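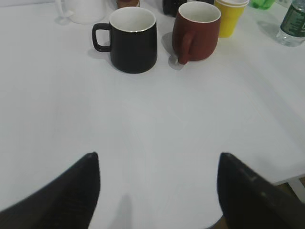

Telov two-finger gripper for table clearing

Order code: 2206
Maker: Telov
Supplied by: Gristar
Page updated February 5, 2021

The Telov is a two-finger electric gripper with a small camera at the wrist. We sell it mainly to canteens, office kitchens and workshops that want to try a machine on simple picking-up jobs. It fits the Kramer bench arm without an adaptor.

Can it clear a table yet?

In part. Mugs with handles are the easiest thing to give it, provided there is space for a finger on each side. A black mug and a reddish-brown one with a short gap between them is a fair test, as the arm has to choose a side to come in from. White crockery on a white top is harder for the camera, and clear plastic bottles are harder again. Stacked cups are treated as one item and will not be separated.

It will not wipe up, scrape plates or tell a full mug from an empty one. Someone still has to load the dishwasher. A person clearing the same table will be quicker.

Specification

Fingers: two, black, tapered
Opening: 64 mm
Maximum load: 300 g
Camera: wrist mounted, colour
Control: Titis software, version 3 or later

Please check the load figure against your own crockery. Many stoneware mugs weigh more than this when empty.

What is in the box

Gripper body with fingers fitted
Camera and bracket
Cable for the Kramer arm
Printed setup sheet

The Titis licence is sold separately. Spare fingers come in pairs and can be changed with the hex key supplied with the arm.

Setting up

Fix the arm to the table or to a stand beside it. Keep the lighting even and leave the front half of the table free for the arm to work in. Run the Titis calibration again whenever the camera bracket has been moved.

Delivery and returns

Stock ordered in January is now being sent out. Unused units can be returned in their original packing. Worn fingers are not covered by the guarantee.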